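Kategorie: Werkstatt-Tagebuch | Schlagworte: Roboterhände, Fließband, Sortieren, Selbstbau

Unser Paketsortierer, Stand 3. April 2025

Seit Januar bauen wir zu viert in der Gemeinschaftswerkstatt an Drulilo, und weil ständig jemand fragt, wie weit wir sind, kommt endlich mal wieder was in die Galerie! Die Idee ist schnell erzählt: Zwei Arme, zwei Hände mit je fünf Fingern, und alles, was an weichen Versandtüten auf dem Tisch liegt, soll gegriffen, an die Säule gehalten und dann aufs Band gelegt werden. Kartons wären leichter gewesen, klar. Aber Yuto wollte unbedingt Tüten, und inzwischen verstehe ich ihn (die Dinger sind gemein, jede knickt anders).

Die Steuerung läuft auf einem Trusari-Board, das Ezequiel noch übrig hatte. 528 Euro sind bisher aus der Gemeinschaftskasse für Kleinkram draufgegangen, die Arme selbst nicht mitgerechnet, da reden wir lieber nicht drüber.

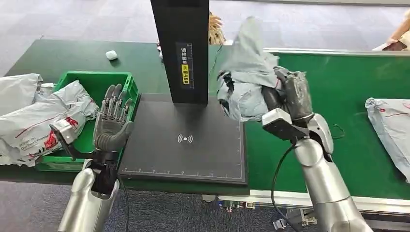 Rechts hängt die Tüte in der Luft, links wartet die offene Hand über der grünen Kiste.

Am Griff rechts habe ich am längsten gesessen. Zuerst haben wir mit viel zu viel Kraft zugepackt, dann mit zu wenig, und irgendwo dazwischen liegt ein Wert, den Miroslava auf einen Klebezettel geschrieben hat und den ich seitdem nicht mehr anfasse. Die linke Hand soll später die Kiste leerräumen, das Programm dafür ist aber erst halb fertig. Bei den Kabeln an den Handgelenken will ich auch noch mal ran, die dürfen gern enger anliegen.

Die Folie um den Unterarm war übrigens Zdeňkas Vorschlag. Geht schnell drauf und schnell wieder runter. Schön ist sie nicht, und bei Sonne glitzert sie wie Geschenkpapier, aber ich mag sie. 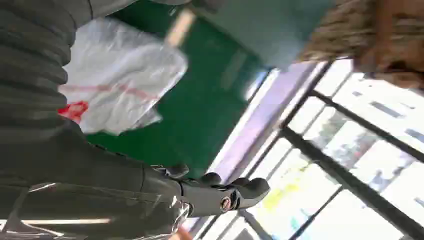

Blick vom Handgelenk: Finger locker gekrümmt, Folie am Unterarm, dahinter viel Fensterlicht.

Mit dem Gegenlicht müssen wir uns noch was überlegen. Ich bin für ein Rollo, Yuto will es über die Belichtung lösen. Wetten werden angenommen.

Zuletzt in der Galerie
- Clutska: der Fräsentisch bekommt neue Füße
- Netzteil von Tóth im Dauertest
- Aufräumtag, Teil 3

Kommentare

Carol Stockdale: Nehmt ihr für die Fingerspitzen was Fertiges oder gießt ihr selbst?

Ezequiel Mendoza: @Carol fertig gekauft, Gießen kommt vielleicht im nächsten Umbau. Und ich bin auch für das Rollo.

bandsalat7: Sehr cool! Wie schnell läuft das Band?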